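Rate Stability of Serviced Mechanical Wristwatches After Six Months of Daily Wear

Student Project Report
Department of Precision Mechanics, Dunne Technical College
Submitted by Noémi Dobos and Yeison Escobar
Project supervisor: Hendrik Van Damme
13 Jun 2019

Summary

The project examined how well hand-wound wristwatches keep their rate in the months following a full service. Two calibers were selected from the college's training stock: the Trirnau, a 17-jewel movement, and the Stornska, a 21-jewel movement with a larger balance. A total of 1,674 timing readings were taken. The Stornska watches held their rate more closely in the vertical positions. The difference between the two calibers in the horizontal positions was too small to support a conclusion.

1. Background

A mechanical watch is normally regulated at the end of a service, when the oils are fresh and the mainspring has been cleaned or replaced. Customers, however, judge the watch by its performance on the wrist over the following months. The service course at the college covers regulation at the bench in detail but gives little time to later changes in rate. The authors proposed the present project after several watches serviced during the second year were returned with complaints of losing time.

2. Watches and Preparation

Six watches of each caliber were used. All were disassembled, cleaned, oiled and regulated by second-year students under the supervision of Philomena Corrigan. Mainsprings were replaced in every watch. Two of the Trirnau movements also required new balance staffs, and one Stornska movement received a replacement crown wheel. Cases were closed with new gaskets but were not pressure tested, as water resistance was outside the scope of the work.

The oils were those specified in the college's service notes. Pallet stones were treated with the heavier grade, and the balance pivots with the lighter grade.

3. Timing Method

Each watch was fully wound and allowed to run for one hour before testing. Readings were taken on a Pitamum timing machine in five positions: dial up, dial down, crown down, crown left and crown up. Beat error and amplitude were recorded with the rate. The procedure was repeated 24 hours later without rewinding.
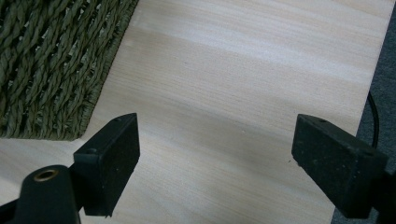 Figure 1. Pale wooden board and woven olive-green cord.

Between sessions the watches were worn by students and staff, who were asked to wind them each morning and to remove them at night. Wearers kept a short written log of any knocks, missed days or resetting of the hands. Cillian Fahy maintained the logs and checked them against the timing records.

4. Results

Of the readings taken, 839 came from the Trirnau watches and 835 from the Stornska watches. The small imbalance reflects one Stornska watch that was withdrawn for two sessions after its crystal was broken.

In the vertical positions, the Trirnau watches showed a growing loss from the third month onward. The loss was greatest with the crown up. Amplitude fell in the same period, and the two watches with new balance staffs were no worse than the others. The Stornska watches showed a smaller loss, which appeared later and was mostly limited to readings taken 24 hours after winding.

Beat error remained steady in all but one watch. That watch had been dropped, according to its log, and the change was first recorded at the next session.

5. Discussion

The larger balance of the Stornska is the most likely reason for its steadier rate, but the project cannot separate this from other differences in design. Wearing habits also varied more than expected. Two logs contained gaps of over a week, and the affected readings were kept in the totals.

6. Recommendations

The authors recommend that a second timing check be added to the service course three months after regulation. Any future project should use a single wearer for each pair of watches, one of each caliber, worn in alternate weeks. The remaining timing sheets are held in the department workshop and may be consulted on request to the supervisor.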